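Povgate in a Basket: what a market town used to carry its shopping in

Project report by Sunita Tiwari

I picked baskets because of my gran's shed. There were four of them hanging from the roof, all different shapes, and when I asked what each one was for she knew straight away: eggs, potatoes, kindling, and one "for best". I had never thought of a basket as having a job! By the time I got home I had my project title.

My question was a simple one. Povgate had a basket trade for a very long time, and then it more or less stopped. Who made them, who bought them, and where did they all go?

I started in the local history room at the library, which opens at 2 and gets busy fast. The best find was an order book from Anghel's, the workshop that stood behind the corn hall. It lists 967 baskets in a single year, with the buyer, the size and the price for each, all in the same slanting handwriting. I copied out every line (my hand still hasn't forgiven me) and sorted them by use. Farm baskets came top by miles, then laundry, then shopping. Right at the bottom was one cradle, ordered in April and paid for in two goes. I would love to know who slept in it.

The willow came from the wet fields by the river, where the Emitz estate let out strips of land to growers. Willow for baskets is cut in winter when the leaves are off, and then sorted by length. If you want white willow you stand the bundles in water until spring and strip the bark once the sap rises. Brown willow keeps its bark and is dried as it is. Buff willow is boiled first, so the colour in the bark soaks into the wood, and it comes out a lovely warm tan.

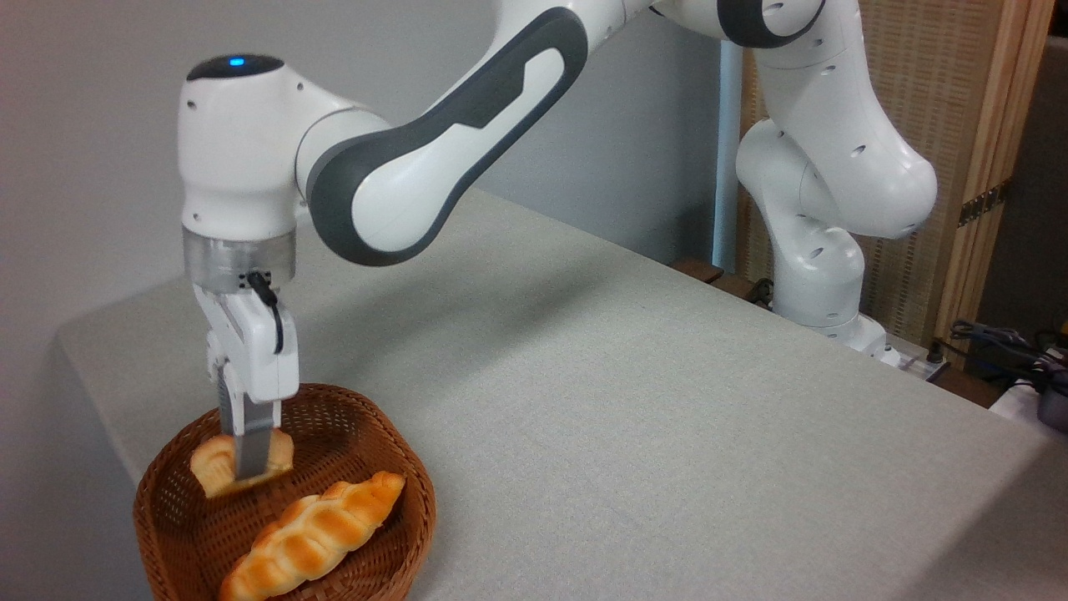 Round baskets are the ones beginners get taught, so of course I had to have a go. You make a cross of thick sticks for the base, tie it in with two thin rods, and open the sticks out like the spokes of a wheel as you weave. Then you push in the side stakes, bend them up and keep going. My first base looked like a fried egg. My second one was round if you looked at it from the right side, and I was so pleased I carried it about all evening — it has no sides yet, so it is really a mat.

The hardest thing was keeping the rods damp. Leave them out too long and they crack just as you get to the bend. I also learnt that the border at the top, which looks so complicated, is the same move over and over until you meet where you began.

So where did they go? The order book gets thinner each year. Cheap boxes took the farm trade first, and the laundry orders faded after that. Anghel's shut, the strips by the river were drained, and a firm called Stelon built its warehouse on them. There is still a row of willows along the back fence, and I like to think they are left over from the growers, though I couldn't prove it.

If I did this again I would talk to more people and start much sooner. Two of the families in the order book still live in the town, and I only worked that out in the last week. I'd also like to finish the mat!

Shared 20 times | 2 comments
Contact the school office | © Povgate School student projects | Back to top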